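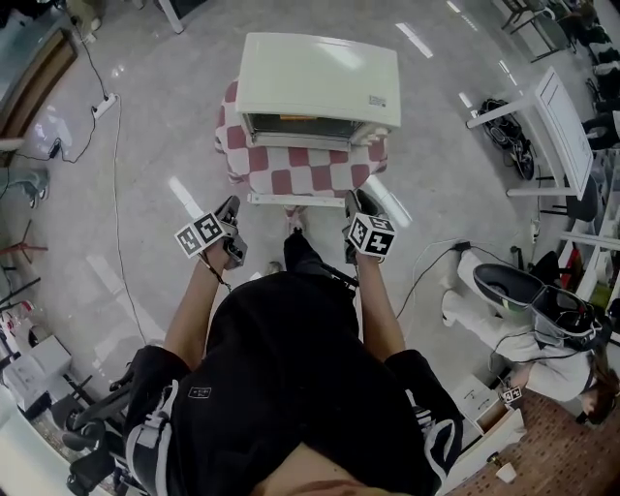 We stayed two nights at the Coro cabins above Ernness in July, mainly to see whether the place would suit us for longer. Cabin 3 is the smallest on the site and sleeps two. The heating worked, the bed was firm and the water pressure was better than we have at home. Cooking is where you notice the size. A white toaster oven on a low stool with a red-and-white checked cover is fine for cheese on toast, but anyone planning a proper roast should book one of the larger cabins.

The track up is steep and loose in places. Our ordinary hatchback managed it in the dry, though I would not try it after heavy rain. The shop in the village shuts early, so bring milk and bread with you.

Dalva Holanda handles the bookings and answered emails the same day. We paid 281 for the stay, plus 30 for the dog - a bit steep for a small terrier.

Phone signal is poor indoors and fair on the porch. We would go back, probably in spring, and ask for a cabin further from the car park.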